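Wirkby Desk Divider - Set-Up Guide
Section 4: Standing the divider panel on the desk

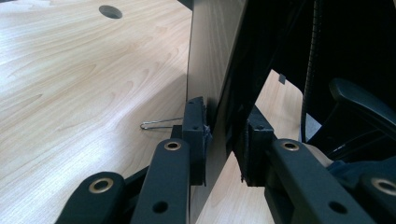 Before you start
Clear the part of the desk where the panel will stand. Pick up small items such as paper clips, pens and staples. A clip caught under the panel will make it lean and can scratch the desktop.

Wipe the desk with a dry cloth. Have a pencil, a tape measure and the 2 clamps from bag C within reach.

Fitting the panel
1. Find the round cable hole in the desktop. The panel must not cover it.
2. Measure 18 cm from the side of the desk and make a light pencil mark at the front and back.
3. Stand the panel on its long edge along the marks, with the light face toward the main seat.
4. Hold the panel upright and slide the first clamp on at the back. Tighten by hand only.
5. Fit the second clamp at the front - check that the panel has not moved off its mark.
6. Run your cables down through the hole and replace the items on the desk.

Note: On desks less than 80 cm deep, use the short clamps (sold separately).

Caution: Do not let go of the panel until both clamps are tight. Do not lean on it or hang bags from it.

To remove the panel, loosen the front clamp first, then the back.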